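Folding dark stuff on the bed – how??
Laundry & Linen board

mogensen31
Trying to fold a big dark top on the kids bed, pink sheet under it. Keeps going lumpy.

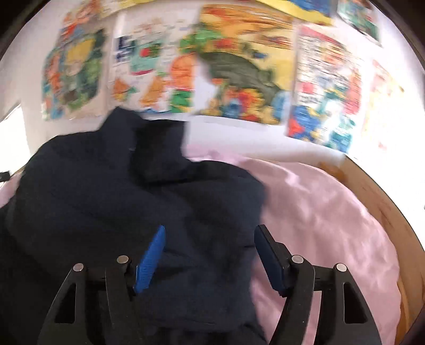
Last edited Thursday by mogensen31

Navy I think, nearly black. Sleeves in first or fold it in half? Got a Zoltitz folding board, useless.

Hunari_60
Half first. Always. Then sleeves.

fellonton
Nah, sleeves first or you get a fat lump in the middle. And do it on a table, a matress is too soft.

Hunari_60
Bed's fine. Been doing it 31 years

mogensen31
No table free so bed it is. Tried picking it up by the shoulders and laying it out again
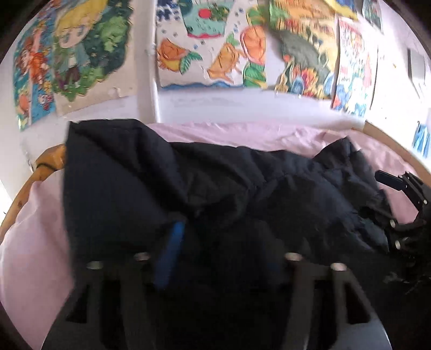
and then smoothing from the collar down. Bit better – will try sleeves first tonite.

fellonton
Told ya. Or just hang it up.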